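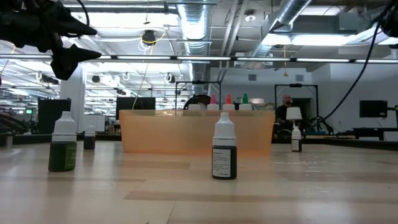
Demonstration table with bottles and bin, attached to ticket by K. De Bruijn

Ticket 2000: Bottle sorting demonstration, open day setup
Site: Prurstead, demonstration hall
Reported by: Karlijn De Bruijn, Visitor Program
Assigned to: Parvathi Pai, Automation Support
Priority: High
Status: Resolved, monitoring

Summary
During rehearsal for the May open day, the arm at the demonstration table repeatedly failed to release dropper bottles into the orange bin. The fault was reported at 9:40 a.m. The first group of 30 visitors from Lavby was expected at 1:00 p.m.

Description of fault
The arm picked up each bottle by the cap and moved to the drop position over the bin. The fingers then opened only partway, and the bottle stayed between them until the release timer ran out. The controller logged "release not confirmed" and stopped the cycle. The operator had to clear the stop by hand each time. The fault occurred with plain white caps and with the caps that have colored tips.

Log

9:55 a.m., P. Pai
Ticket accepted. Requested the controller log and the name of the program in use. Asked that no further cycles be run until the log had been reviewed.

10:10 a.m., K. De Bruijn
Log attached. The program is Qudah, visitor version, loaded yesterday by Belmiro Peixoto.

10:35 a.m., P. Pai
The log shows 17 stops with the same code. The release time is set to 200 milliseconds. The fingers cannot open fully in that time at the reduced speed required when visitors are present. Please confirm whether the speed limit was changed after the program was loaded.

10:50 a.m., B. Peixoto
Confirmed. The speed limit was lowered at the request of Jérémie Marchal, Safety. The release time was not adjusted to match.

11:15 a.m., P. Pai
Release time raised to 600 milliseconds. Speed limit left as set by Safety. Please run a full rehearsal with the bottles at their usual starting points on the table and report any stops.

11:50 a.m., K. De Bruijn
Rehearsal complete, no stops. One bottle tipped over inside the bin when it was released. The presenter asks whether this can be prevented.

12:05 p.m., P. Pai
Drop height lowered by 30 millimeters. Safety must approve this change before visitors are admitted.

12:20 p.m., J. Marchal
Change reviewed at the table and approved for today's program only. The visitor line is to remain where it is marked.

4:45 p.m., K. De Bruijn
All visitor sessions completed. One stop was recorded in the second session, with a different code (part not found). The presenter restarted the cycle without assistance.

Remaining actions
P. Pai to save the corrected settings as a new version of the program.
B. Peixoto to add the release time to the loading checklist.
J. Marchal to decide whether the lower drop height may be used at the Jultberg visit.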